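**Forum › Histology and embryology › Teaching collections**

## Old chick embryo sections: remount them or leave them as they are?

**siham_aoun** – September 20, 2021

Good evening to all. I have taken over the Shehata collection at Plitbridge, which is 833 slides of chick and pig embryos in serial section. The labels are handwritten in ink and the sections are mounted in balsam. Many have become yellow, and on the oldest ones the balsam has cracked in from the corner of the cover glass.

I would like to scan them so that students can go through one embryo from head to tail on a screen. My question comes before the scanning. Should I take off the cover glasses and remount the bad slides, or scan them first, with the cracks and all?

A second question is about cleaning. I was told to wipe everything with 70 % ethanol, but I am afraid for the labels.

Thank you for your patience with my English.

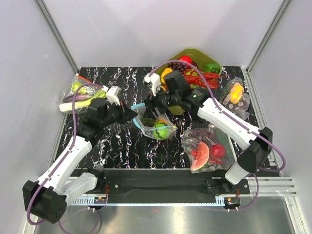

### Re: Old chick embryo sections

**slowmicrotome**

Scan first, always. If you lose a section in the xylene, at least you have a record of it. I remounted a pig series when I was younger and more confident, and two sections through the heart floated off and folded over. They were the best ones, of course.

For the glass, a barely damp lens tissue is enough, and stay away from the label side. Ethanol will take off many old inks very happily. If there is immersion oil on the glass, that is a different matter, and you need something stronger on a cotton bud.

### Re: Old chick embryo sections

**b_pons**

I do not agree with the "always". If the balsam is cracked across the neural tube, the scan is nearly useless for alignment. The software sees the crack as an edge and turns the whole section to follow it. We had this at Arnus with Misosow and I lost most of August to it. In the end I placed the points by hand, 6 for each section, and it was slow work.

So my advice is to look at every slide at low power first and make two piles. The good ones you scan now. The bad ones you remount, and then you scan them once.

Baptiste Pons
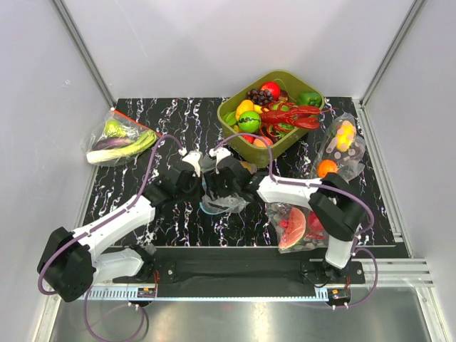 *Both grippers on the clear plastic bag, toy food in the green tray.*

**slowmicrotome**

> The bad ones you remount, and then you scan them once.

And if the section comes away with the cover glass? Then she scans nothing. A poor scan costs a few minutes. I know it is boring to do the same slide two times, but these embryos will not be collected again.

**b_pons**

I accept this for the rare stages. For a chick at three days I find it too careful. Every teaching department has a drawer full of those, and fresh ones can be made from a box of fertile eggs.

**quill_and_stain**

I am between you both. May I ask Siham what the students really need? If the purpose is to recognise the structures, yellow balsam is not a problem. You can correct the white balance, and haematoxylin still shows well. Only eosin looks sad. But if you want a proper 3D model, then you must also worry about missing sections, and about how much the tissue became shorter under the knife. No remounting will help with that.

Also, please check that the series is in order before you start! In our set somebody had put back a whole tray from right to left, so the embryo had its tail in the middle of its body – and it stayed like that for years.

**siham_aoun**

Thank you, this is more than I hoped for. For now the purpose is only recognition. A model would be nice, but I have no budget for it and no time either.

I checked the order this afternoon with the first tray. The numbers on the labels agree with the catalogue, but the catalogue itself jumps in one place. I do not know if the slide was broken or if it was never made. How do you mark such a gap on the screen?
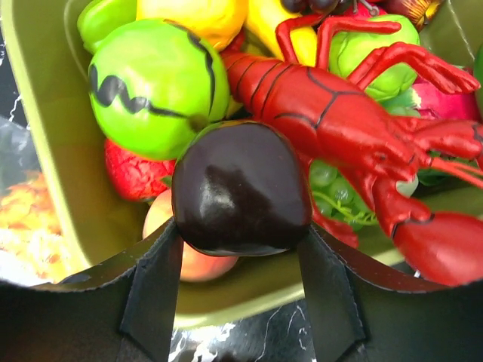

### Re: Old chick embryo sections (gaps in the series)

**quill_and_stain**

Put in a blank grey picture with the missing number written on it. Please do not copy the neighbouring section to fill the hole. I have seen it done, and a student once described to me a somite which was there two times.

**b_pons**

Yes, a blank. Misosow accepts blanks if the file has the same size as the others. If it has another size, the import stops without any message and you will look for the reason for a long time.

**slowmicrotome**

Agreed on the blank. And write the gap in the catalogue too, in pencil, with your initials.

Siham, how long do you plan to leave the slides in xylene, if you do remount? With balsam of that age I would count in days and not in hours. Do not push the cover glass with a blade. When it is ready it slides by its own weight if you hold the slide upright in the jar.

**siham_aoun**

I had planned one night, so I am glad that you asked. I will scan the first tray as it is and choose one damaged slide of a common stage for the xylene. I will write here when the cover glass has moved.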